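Section 3: Laying Kondico Click Tiles

3.1 Before you start
Leave the unopened boxes flat in the room overnight. Sweep the subfloor and fill any dips deeper than 2 mm.

Caution: Do not lay Kondico tiles over carpet or underfloor heating mats.

3.2 First row
1. Snap a chalk line parallel to the longest wall.
2. Set spacers along the wall.
3. Lay the first tile with its tongue side facing the wall.
4. Tap each joint closed with the Jugah block - never strike the tile itself.

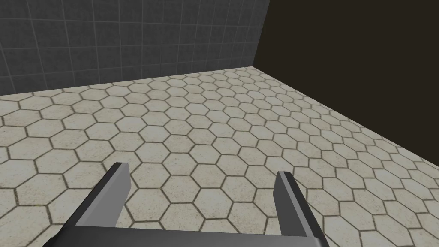 Patterned floor, viewed from above.

3.3 Remaining rows
1. Start each new row with a cut piece at least 200 mm long.
2. Check the pattern match before you close the joint.
3. If the room is longer than 3200 mm, check the row against the chalk line every fourth tile.
4. Trim the last row to fit, then remove the spacers.

Note: Tiles from different batches may vary slightly in shade. Mix boxes as you work.

3.4 After laying
Keep heavy furniture off the floor until the next day. Fit felt pads under chair legs. For cleaning, see Section 4.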